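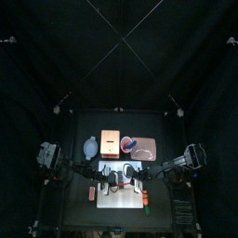
Pollilholm, Mar 10, 2020

Airsoft workshop notes, continued from the last page. Two guns on the bench, both from the club rack, plus the chrono log that Loredana wanted tidied up.

Rental rifle 17 first. Complaint was shots dropping short after the first magazine. Barrel cleaned, no change. Took the hop unit out and the rubber had a small split on one side of the mound. Fitted a new one from the Bassi packet and put the old nub back in. Ten shots over the chrono at 311 fps on 0.20s, spread much tighter than before. Hop now needs three clicks fewer than the other rentals, so whoever hands it out should set it at the zero line and leave it there.

Second gun is Gaetano's own. He says the trigger is dead one pull in five. Contacts were black, so I cleaned them, and the fuse holder was loose. Seems fine on my battery. I haven't tried it on his, and I'd like to before it goes back. Gaetano, please bring the battery AND the lead you use with it.

Chrono log: the November sheets had two different BB weights in the same column. I have split them. Any line where the weight wasn't written down is marked with a W and should be ignored.

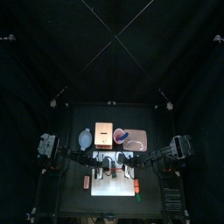 Table and cables, Pollilholm

Spring stock is low. Gualtiero asked Prundley for a price on the M100s and has had no answer yet. Basow have them but only in bags of 20, too many for us — unless Thomas F. wants to split a bag with the Sunday lot.

Gearbox shimming on the spare: left it half done. Bevel gear is right, spur is still tight. Shims are in the lid of the grease tin, so don't tip it over.

Paid out 437 so far on parts against the site account, receipts in the blue folder. Thomas Sala has the rest of them.

To do:
Gaetano's battery
finish shimming the spare
new O-ring for the piston head on rifle 2
ask Loredana which chrono she wants at the gate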